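Bench Partner, Fine Assembly (two positions)
Grultell - Gerkside workshop
Full time, permanent, day shift

Come and help us work out what a good assembly bench looks like when one of the pairs of hands on it belongs to a robot.

Grultell puts together small electrical enclosures for pump sheds, greenhouses, boat ramps and anywhere else a switch has to live outdoors. For most of our history that meant people at benches with a screwdriver and a radio going. It still does, and it will for a good while yet. But since October we've also been running robot arms with proper fingered hands beside our assemblers, and we've got to the stage where we need two more people who want to do that work every day and have opinions about it.

You don't need a robotics background. Of the five people on the team now, one came from upholstery, one from a bakery and one from our own packing line. We care a lot more about whether you notice things with your fingers - when a latch is seating a bit high, when a lid has a twist in it, when a cable is going to fight you in a minute's time.

What the job is

You'll spend roughly half your day on ordinary assembly, at a height-adjustable bench, building real orders. The other half is bench partner work. You set up the job, decide with the engineers which steps the arm should try, and hold, turn or hand over parts while it has a go. Then you tell us what was wrong with the way it did it, in whatever words you like. Lộc Phùng, who leads the team, turns those words into changes, and very often you'll see your own suggestion running on the bench the same week. It's a great feeling!

You'll also write and keep up the bench cards. Those are the one-page guides that say who does what on each product, person or arm, and what to do when the arm stops. The cards belong to the assemblers. Engineers can ask for a change but they can't make one without you.

What has changed for people here

We'd like to be straight about this, as it's the first thing everyone asks at interview.

The arms have taken on some of the repeated holding and pressing, and we're glad to see that go. Almost 300 of the old two-handed presses per shift have come off the lid station, and the people who used to do them have rotated to wiring, testing and bench partner work. Sore thumbs are talked about much less in the lunch room. The pace is different as well. An arm is slower than a good assembler at nearly everything fiddly, so on partner shifts there's some waiting, and not everyone enjoys that. Rahel Ruchti tried it for a month, decided she'd sooner be on wiring, and went back to wiring on the same pay. That door is open to anyone.

No one's job has been cut because of the arms. Our agreement with staff says that any change to a role gets discussed at the bench before it gets decided in the office, and it has your right to press stop written into it, for any reason, with no form to fill in afterwards.

A normal day

Start is 7 am. There's a short stand-up, then orders until morning tea. Partner work generally runs from then through to mid-afternoon, with a break from it every hour. The last bit of the day is for cards, tidying and talking over what the hand got up to. Finish is 3:30 pm, and we mean it.

A bench partner steadies the housing with the lid open and the hand in close:
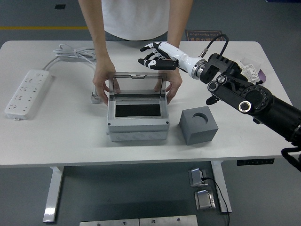

Ionuț Dumitrescu: I was dead against it when they first rolled the arms in, and I told them so. What changed my mind was being asked. I've done assembly at three places and this is the only one where the bloke writing the program came and stood at my bench for a whole shift before he wrote anything. I still reckon it's too slow on clips, and I still say so every morning. If you want quiet work where you're left alone, go for wiring, it's lovely. If you like arguing about the right way to hold something, put your name down for this.

What you'll bring

Steady hands and patience with small parts. Some time in any hands-on trade or craft, paid or not. Enough written English to make a bench card another person can follow. A willingness to speak up to engineers, who are friendly but do need telling.

A forklift ticket or soldering experience would be handy. Neither is required, and we'll pay for training in both.

What we offer

Permanent work from your first day, a yearly training allowance of $2,000 to spend on any course you choose, and paid time to do it in. Partner shifts are paid at the same rate as every other bench, so there's no penalty for moving between them.

The Gerkside workshop has step-free access, and all partner benches can be used sitting or standing. If you need something set up differently, tell us and we'll sort it out before your trial.

How to apply

Send us a page about yourself, or ring and have a yarn if writing isn't your thing. Ask for Adel Ouali at the front office. Short-listed people are invited to a paid half-day trial, where you'll build a small enclosure, spend an hour at a partner bench and have lunch with the team.

Grultell, 289 Drusby Road, Gerkside. Applications stay open until both positions are filled.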